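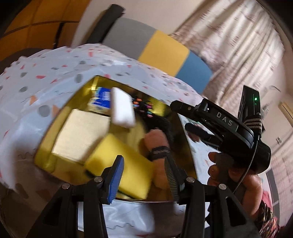
Kusesum hand-held gripper kit: progress report for August

Prepared for the Andrade equipment fund

We are past the halfway point of the review and it has been a really good month. Both kits are charged, strapped on and collecting by 9.30 most mornings, which in July we would have called wishful thinking! The running total stands at 848 accepted recordings against the 4,000 in the plan. That looks low on paper, but most of them came in the last fortnight, once the setup routine had settled down.

Work done

Household objects went first, as agreed. Sponges have been a pleasure (they squash, they spring back, the fingers hold them well) and they are now our warm-up item for anyone new to the kit. Small hard things jumbled together in a box are slower going, and we have put extra sessions into those. Soft fabric items started this month, scrunchies included, and the ribbed finger pads are coping with satin far better than I had dared hope.
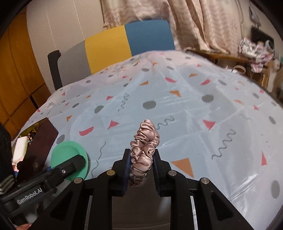 Can someone with no robotics background use the kit after a short introduction?
Most people can, after 20 minutes with the printed guide and a few practice picks. The wrist strap takes the longest to get comfortable.

Problems

Uploads through Jotach stalled twice and we lost an afternoon to each. Their support desk has given us a different transfer setting and it has held so far. The battery gives 60 minutes per charge in our hands, so we now plan sessions in blocks of that length. One cable has a loose plug and a replacement is on order.

Compared with the Uvari kit we tried in spring, this one is lighter on the wrist and much quicker to put on. Uvari's manual is still the better of the two, and I have passed that on to Kusesum.

Next month

More fabrics, then lids and jars. We would like to move the unspent travel money to a second set of finger pads, and would be glad of your agreement before the next order goes in.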